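Community > Household > Kitchen and Dining > Washing Up

Print this page | E-mail to a friend
14 comments | 5 shares

Glass cup on a drying tray: which side does the cutlery go?

Posted by Bokport

I have one long shallow tray with a raised rim, used for clearing and for draining. It takes bowls, cups and a few forks. Coloured glass is the difficulty. I have chipped two ribbed cups in a year, both at the rim, and in each case the damage was found after the tray had been carried. The tray is 48 cm long and rigid. Should forks travel on the tray with the glass, or separately? Is a liner worth having?

Wu

Separately. A loose fork slides as soon as the tray tilts, and the rim of the tray sends it back towards whatever is standing there. Carry glass upright, one or two pieces at a time, bowls on a second trip. A liner helps with sliding but holds water underneath, so lift it out and dry it each evening - otherwise the tray marks.

Zotora

Just buy plastic ones. We did in December.

Drurnix

Agree with Wu on the forks. On wooden tops I would add that the tray should sit flat on the wood, well back from the edge, before anything is loaded.

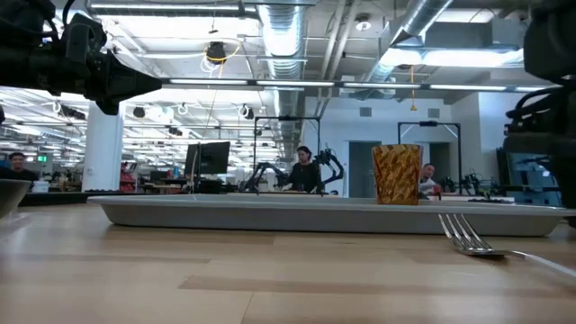 Page last changed: 19/03/2020

The amber cup stands on the grey tray with nothing beside it, and the fork lies on the table in front. Same principle for clearing. Put the cutlery down first, load the glass, carry the tray, then return for the forks. If a rim is already chipped, do not sand it - retire the cup.

Print this page | E-mail to a friend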